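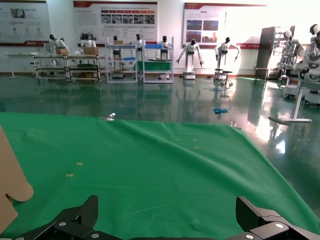
A gripper has two fingers. Metal clamps hold the edge of the cloth.

How do you buy a robot?
4 February 2018
By the Fomthorpe young readers' desk

You can't pick a robot off a shelf and take it home in a bag. A workshop that wants one has to plan first, often for months.

Start with the job

The first question is what the robot has to do. A company called Nwankwo wanted robots that could pick up small things from a table. That meant it needed arms and grippers. It did not need robots that could climb stairs, so it didn't pay for legs.

Make a list

The robot is only one line on the list. At Nwankwo the list also had:

- workbenches and shelves
- cloths to cover the tables
- clamps
- spare gripper fingers
- cardboard boxes

Clamps are cheap, but a cloth that slides about can spoil a whole morning's work. The spare fingers cost more. Nwankwo ordered 8, enough for 4 grippers.

Ask for prices

A price that a seller writes down for you is called a quote. Nwankwo asked for 3 quotes. The lowest left out delivery and lessons for the staff. The one from Drulton included both, and a promise to mend anything that broke in the first 2 years. Nwankwo chose Drulton.

Measure the room

Robots need space around them. People have to walk past safely, and an arm must be able to stretch out without hitting a shelf. Draw the room on squared paper and mark where each bench will go. Check the doors too, as a big crate may not fit through.
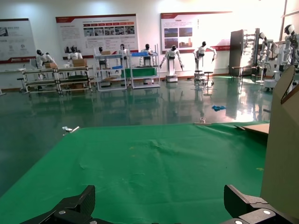

Keep some money back

The amount you plan to spend is called a budget. A good budget has some money left in it for surprises. In December a workshop called Utia found that it needed more plug sockets, and an electrician had to be paid.

Try it yourself

Plan a robot for your classroom. Write down its job, then everything it would need to do that job. Which things does your school already have?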